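Unit 6 handout: Field visit to the Odix open day, Corkville 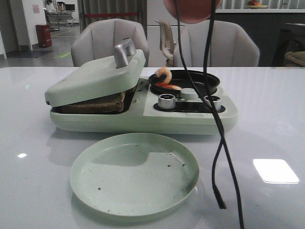
Why do robot labs practice with toy kitchens?
Toy parts are light, cheap to replace and safe to drop, and the motions are close to the ones needed in a real kitchen.

Before the visit
Read section 2 of the course reader, on grasping and release. Bring a notebook. The demonstration takes place in the Spanos room, on the Claselden side of the building. Sign in at the front desk with course code 3321.

What to watch for
The toy breakfast station has a sandwich press with a hinged lid and a small stovetop with a frying pan. A lid and a pan ask for different things from an arm. The lid moves along a fixed arc, so the arm has to follow the hinge. Food in a pan can be picked up from many sides, and the controller must choose one.

Pay attention to the bread. A slice under a half-open lid leaves little room for fingers -- note which way the arm comes in, and how fast. Compare this with the toy shrimp, which has a curved shape.

Terms: approach, grasp, lift, place, release. All five will be on the March quiz.

Write-up
Two pages, typed. Pick one item of toy food and plan a move from the station to the green plate. Say where the arm should stop and what it should do if the grasp fails. Sketches are welcome.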